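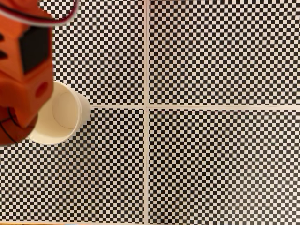
The orange gripper at a paper cup on the checkerboard panels, Fulldale shared workshop.

FULLDALE, December — A group of members at the Fulldale shared workshop is building a small robot arm from printed parts and secondhand motors, and has reached the stage of teaching it to handle a paper cup.

The project goes by the name Destureck. It began in the spring as an evening build at a kitchen table and moved to the workshop on Lapiņa Street when the table was needed for meals. Eight members now work on it, most of them for a couple of hours after 7 p.m.

The arm is meant to fetch and set down light objects on a bench. The group has no plans to sell it. Members said they want a machine that other people can build at home with a printer, a soldering iron and a set of ordinary hand tools, and they intend to put the drawings and the parts list in the workshop's public folder once the wrist joint has been settled.

The gripper is the part that has changed most. The first version had flat fingers and could pick up a block of wood but crushed anything softer. The second was lined with foam, which wore through. The current one has a rounded orange body, printed at the workshop over two nights. According to the build log, the group chose orange because a neighbor of the workshop had several spools left over from another job.

Work at present is on aim and on grip force. The arm is guided by a camera mounted over the bench, and the software has to know how far apart things are on the surface it is looking at. For that the group lays down four panels printed with small black and white squares, with a narrow pale seam between them. The squares give the program a pattern of known size to measure against. Anyone who wants to do the same at home can print the pattern on office paper and glue it to stiff board, the members said, as long as the sheets lie flat and the printer has been told not to scale the page.

The panels are a source of some disagreement. Part of the group would like to replace them with a single large sheet, which would do away with the seams. The others point out that a single sheet has to be ordered from a print shop and that a damaged panel can be swapped in a few minutes. For now the panels stay.

The cup was picked as a test object for its price. A plain white paper cup weighs very little, tips over easily and shows a dent as soon as it is squeezed too hard. The group bought a carton of 2000, and the ones that get crushed go into the recycling bin by the door. Cups that survive are used again until the rim softens.

A test run consists of 50 attempts at the same cup. After each one, a member writes down whether the cup was lifted, knocked over or missed, and sets it back by hand in a new spot. The log had reached 1788 attempts by the start of the month. The group has not published a success rate and says the early entries would make any overall figure misleading, as they include the foam fingers and a stretch when one motor was wired backward.

That motor was among the longer delays. The arm would reach toward the cup and then swing away from it, and members spent almost two weeks looking for the fault in the software before someone traced the leads. The connectors have since been keyed so that they can be plugged in only one way.

Cable routing has been another problem. In the first months the wires to the gripper were tied tightly along the arm, and they pulled loose at the wrist whenever it turned far enough. They now run with more slack. The drawback is that a loose cable can catch on the arm or sweep across the bench, and the group is trying out clips at different points between the elbow and the wrist. The parts list will say where the clips go when that has been decided.

The motors came from Pasex, a surplus dealer outside town that clears stock from closed factories. They are older than the group would like and run warm, so the arm is switched off between test runs. Replacement motors of the same type may not be available for long. The members are drawing a second mounting plate that will take a more common size, and people who build the arm later are likely to use that one.

The power supply is from a discarded desktop computer. An emergency stop button is fixed to the front of the bench, and workshop rules require a member to be within reach of it whenever the arm is powered. The same rules keep the arm off during the Saturday children's hours and while the table saw is in use, as the two machines share a circuit.

The workshop provides the space and electricity at no extra charge beyond the usual membership. Printing plastic is paid for by those who use it. The rest of the money has come from the members themselves and from a jar at the spring open house, where an earlier version of the arm rang a desk bell for visitors.

Next on the group's list is a fuller cup. Tests so far have been done with nothing in it, and the members want to move on to dry rice before they try water near the electronics. They also plan to test mugs, which are heavier and have a handle the present gripper was not drawn for. A longer set of fingertips has been printed but not fitted.

Some of the software will have to be rewritten before then. The program now assumes one object on the bench at a time and stops if it finds two. It also loses its place when the overhead lights are switched on or off in the middle of a run, and a sign next to the switch asks people to wait until the arm is parked.

The group meets in the back half of the workshop and is open to any member. No experience with electronics is needed to help with the test log, the members said, and two of those now working on the arm started that way. Nonmembers can visit during open evenings, which begin at 7 p.m. and are listed on the board at the Lapiņa Street entrance. Visitors are asked to keep long sleeves and bags away from the bench while a run is under way.

People with unwanted spools of printing plastic, in any color, can leave them on the shelf marked Destureck inside the front door.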